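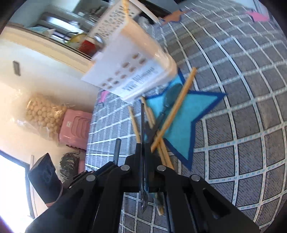
Page last changed: February, 16:40

Sorting Spoons and Chopsticks
Our project studies how people store small kitchen tools at home. We worked beside the kitchen, on a surface with a grid pattern and stars. The group included spoons of different kinds and thin wooden sticks.

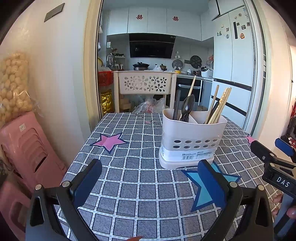
Author: student, Drukus project group

The holder is beige and has two compartments. Wooden chopsticks stand together in the right one. I think long pieces need a taller holder, and I will compare this in the next part.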